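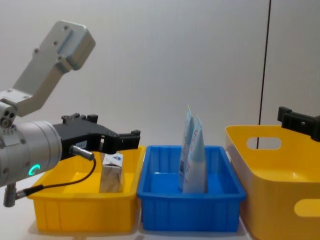

Dear all,

> The Wiltano clinic loses mains power most evenings. Is a 2000 W inverter enough for the fridge and lights?

Yes, I think so – our Dravavier site uses the same size, with 2 batteries. Please check these points first:

- Read the start-up load of the fridge pump. Ours was 816 W.
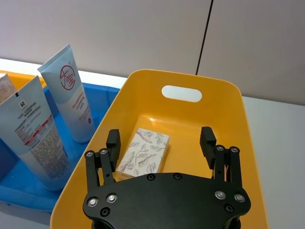
- Keep the kettle on another line.
- Ask for the June tariff in writing.

I can send our wiring plan if it is useful.

Kind regards,
Panda solar group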